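12/9/22

Spent most of today on the batch export in Flutia, and I think I've finally found where the colours go wrong. Sneha gave me a folder of 75 holiday snaps to run through it (thanks Sneha, so many sunsets!) and 37 came out with that muddy, greenish look in the shadows. Everything was fine in the preview, only the saved copies were off.

My first guess was the noise filter, so I switched it off and ran the lot again -- same 37. Then Dexter asked if I'd checked the colour profile, and of course I hadn't. The bad ones all came off the same phone and carry a wide profile, and Flutia drops it on save without converting. Old Drekis builds did the same thing back in June, if anyone remembers that fun week.
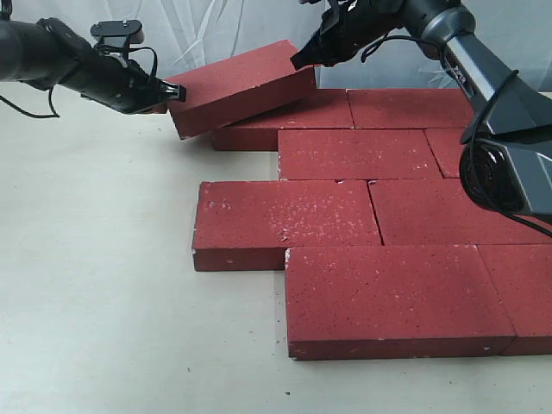 Two grippers at the tilted brick.

So, the fix. I put the convert step in before the save and the shadows look right again, at least on my screen. Poonam's monitor is much better than mine so I'd love her to have a look before we tell anyone it's sorted. It does slow things down a bit: the full folder now takes around 60 seconds, and I'm sure I can claw some of that back.

Also noticed the auto sharpen slider jumps to 6 whenever you reopen a file, whatever you left it on. Very annoying! Haven't touched it yet -- Bindu wrote that bit and I'd rather ask her first.

Still to do: try the black and white scans, and send Nisha the before and after pairs.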